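**Ticket 3748 - Judicial Appointments Register: nominee record shows incorrect committee stage**

Opened: October 2026
Reported by: Ivar Eide, Brallora
Assigned to: Vilgot Amundsen, Tarach
Priority: 3

**Issue**
The public record for the Kirkusum appellate nominee displays "Confirmed". The committee vote has not been held. Subscribers received an alert carrying the same wording.

**Log**
- Record withdrawn from public view. Alert queue paused.
- Stage field found to have been overwritten by the nightly import from Dalen. The import treats a blank vote date as a completed vote.
- Checked the other 40 nominee records. Another 5 carry the same error, all with hearings deferred to December.
- Stage values restored by hand. Correction notice sent to subscribers - wording approved by Mr. Eide.

**Attachment** 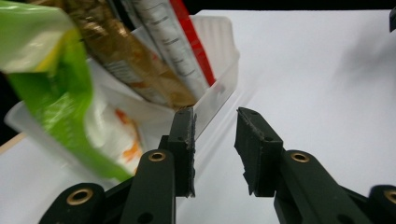

*Attachment 1: Gripper fingers over a white tabletop.*

**Status**
Pending. The import remains disabled until the date rule is amended and tested. Nominee education and employment histories were not affected.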